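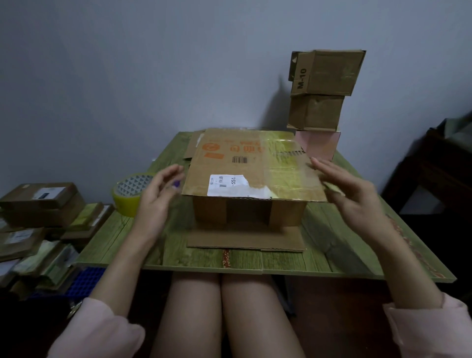 Kiran Kanaujia asked after the last session why we bother recording people's hands at all, if the robot has two fingers on each arm and no palm. The objection is fair, and most of these notes are an answer to it.

Week 4: Demonstrations by hand and by remote control

Reading: chapter 5 of the course pack, sections 5.1 to 5.3. Skip the part on force sensors for now.

1. Three ways to show a task

Kinesthetic teaching. You take hold of the arm and move it through the task while it records its own joint angles. There is nothing to translate, because the motion is already in the robot's terms. It is tiring, though, and with two arms one person can rarely do it well. Your own body also tends to block the robot's cameras.

Teleoperation. You stay out of the way and drive the arms through a second pair of smaller arms, a headset or a set of hand controllers. What the cameras see during recording is what they will see when the robot works alone. You lose most of your sense of touch. Beginners press too hard or stop short of the surface, and both habits end up in the data.

Human video. A person does the job with bare hands and a camera at head height. This is fast and cheap, and people move the way they normally do. The cost comes later, since no joint angles are recorded and the hand has to be mapped onto a gripper somehow.

2. Cardboard and tape

We use parcel packing as the running case this term. A box flap bends, springs back and hides whatever is behind it. Clear tape is worse. It reflects whatever is near it, and depth cameras often report nothing useful on it.

Look at what the fingers do on a wide flap. Both hands hold the edges, fingers spread, and the left has a small purple object between the fingers at the same time. A two-finger gripper can't do that. It has to put the tool down, hold the flap, and pick the tool up again, or leave the flap to the other arm. So a human recording tells us what should happen to the box, and we must work out separately how the arms will do it. That is the short answer to Kiran's question.

The torn label and the shiny strip on the top flap are also worth attention. If every box in your training set is new and clean, expect trouble with the first used one.

3. Recording rules for the lab

Work in pairs, one operator and one person at the keyboard. Swap halfway through.

Start each recording with both arms in the rest position and end it there.

Keep your mistakes if you recovered from them. A flap that slips and gets caught again is useful. Delete a recording only if the arm faulted or you gave up.

Don't tidy the table between recordings. Tape rolls and other parcels may stay where they are, as long as they are out of the arms' path.

Label the steps afterward: reach, grasp, fold, hold, tape, release. Where two steps overlap, mark both.

Each pair should hand in roughly 400 short recordings by the end of the project. Haris Soomro's group got through theirs last year by working in blocks of an hour — after that the operator's movements get sloppy and it shows in the plots.

4. For Monday

Write a page comparing teleoperation and human video for one step of the packing task. Say what information each one loses. Send it to Nusrat Qureshi before the lab, and bring your controller settings with you.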